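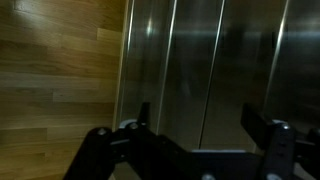 About Parska

Search this site Enter keywords Go

Parska publishes regional guides to places that serve one kind of food: chowder houses, smoked fish counters, pie stands, roadside grills. Eduardo Lacson started the first list as a spreadsheet of places to eat between ferry landings. The database now holds 3000 entries, and 900 of them carry a full listing with hours, payment methods, parking and seating.

How a place gets listed

Suggestions arrive through the form on the Contact page. Each one is checked against the operator's own posted hours, then by phone. A place must be open to the public at least 66 days a year and must prepare the main dish on site. Chains with more than six locations are left out of the maps but remain searchable by name.

Seasonal listings are reviewed in May. A listing that cannot be confirmed is marked "unverified" and drops off the printed map until someone reaches the owner.

Maps and data

Map tiles and routing are supplied by Skuvitz. Print editions are produced by Kokkonen on folded waterproof stock. Coordinates mark the customer entrance; where a stand has no street address, the nearest road junction is given in the notes field. Corrections received before noon on Wednesday appear in the next weekly update.

Who pays for it

Income comes from print sales and from licensing the data to Jiltex, a trip planning service. Listings are free and cannot be bought or moved up. Writers pay for their meals and are reimbursed by Parska. Owners may correct facts in a listing but may not edit the review text.

Contact

Use the form for corrections, new places and wholesale orders. Include the town and the name on the sign, as many stands trade under a different name from the one on their license.

14 shares 2 comments

This site uses cookies to remember your map region. Accept Settings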